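HSK 821: Household Care and Room Upkeep
Unit 4 Notes — Beds, Blankets and Soft Items
Instructor: Chie Higuchi
Virley Hall, Room 71

Students are expected to read these notes before the practical session. The unit covers the clearing and making of a bed in a family bedroom. It assumes familiarity with the laundry symbols introduced in Unit 3.

Clearing comes first. All items resting on the bedding are removed before any blanket is pulled or folded. Plush toys are lifted by the body, never by an ear or tail, as the seams at those points carry little load. Sewn-in tags are to be left in place; they often carry the washing instructions.

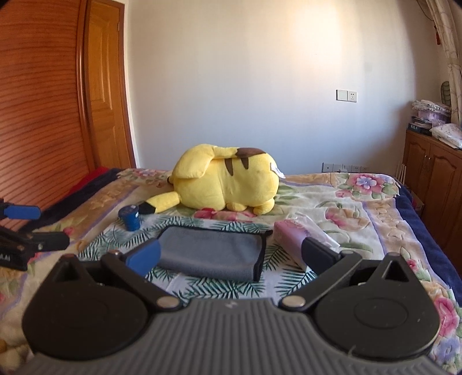

Patterned blankets, florals in particular, are laid with the design running toward the foot of the bed. Smooth the surface from the center outward and check that the overhang is even on both sides. Large toys are returned last and set upright against the pillows — smaller ones belong in a bin or on a shelf.

Assessment: each student will clear and remake 2 beds. The written portion is a one-page care plan for a soft item of the student's choice, due in December.

Reading: Stojanović, Course Reader, section on bedding.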